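About Keron

Keron is a small language school in Brallmont. Evening classes mostly, a few mornings, one long Saturday-type thing we keep meaning to rename. Finnish, Spanish, English for newcomers, and Swedish when enough people sign up. Grown-ups only, 16 and over.

Started in the back room of a bakery. One table, a whiteboard on loan from somebody's church. Siiri Kiiskinen taught Finnish to people who had married into Finnish families and were tired of smiling through dinner. Then the Spanish group came along with Cayetano Cordero and we needed a second table, then a door that closed. Now we have the upstairs floor on Claver Street, over the shoe repair. Ring the lower bell, the upper one goes to the dentist.

How we teach

Small groups. 8 people max, and we do stick to it, so please don't write asking if your cousin can squeeze in. You talk from the first night. Badly, usually. Grammar comes in when you trip over it and ask. There is a book for each level but we skip chapters, and Cayetano skips more than most.

Homework is short. Ten minutes, a voice message to your teacher, maybe a page to read. Miss it and you'll be fine. Miss it for a month and you'll feel it.

No tests unless you want one. If you need a certificate for work or citizenship tell us at the start, the exam groups run on a different schedule and fill up by April.

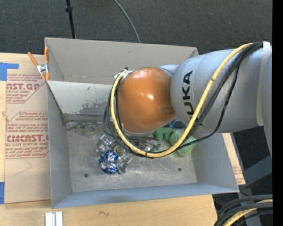
Levels go from Start to Four. Most people repeat Two. It's the level where the past tense shows up and everyone gets quiet, so take it twice, no shame in it. Second time is half price. Level Four is conversation only, with a newspaper article or a radio piece sent out the day before.

Not sure where you belong? Come to a placement chat. Fifteen minutes, free, no paper. Joonas Rantala does most of them and he is very hard to scare.

Who we are

Siiri Kiiskinen — founder, Finnish all levels, also the person who answers the phone, so let it ring.

Cayetano Cordero — Spanish, Start to Four. Grew up speaking it in one country and learned it over again in another, will happily argue about both.

Joonas Rantala — English for newcomers, placement chats, the timetable. Complaints about the timetable also to him.

Joonas Räsänen — Finnish and Swedish. Yes two Joonases. Put the last name in your email or it goes to the wrong one, happens every week.

Joni Seppälä — the Sepp evenings (see below), the website, the coffee machine.

Sepp evenings

Once a month, 7 pm, open to everyone including people who have never taken a class. Tables by language, soup, a quiz that goes on too long. Named after Joni and he has asked us to stop. Bring a bowl if you remeber. Kids welcome till 8:30 or so.

A few facts

176 students last year across all the languages. Around 40 of them in Finnish Start alone, that was a surprise, we had to open another group. The lending shelf is up to 165 books, a lot of them crime novels, and the oldest loan is a dictionary we would really like back.

Fees and practical stuff

A term is twelve weeks. Pay all at once or in three parts, same price either way. If money is the problem write to Siiri, there is a fund and it gets used. Refunds up to the second class, after that we can move you to a later term.

There's no elevator, sorry. Two flights. If the stairs don't work for you we can hold your group in the libary meeting room across the street, just tell us early enough to book it.

Parking is bad. Bus stops right outside.

Office is open 3 pm to 7 pm on class days. Email any time, we answer in a day or two, slower during exam weeks.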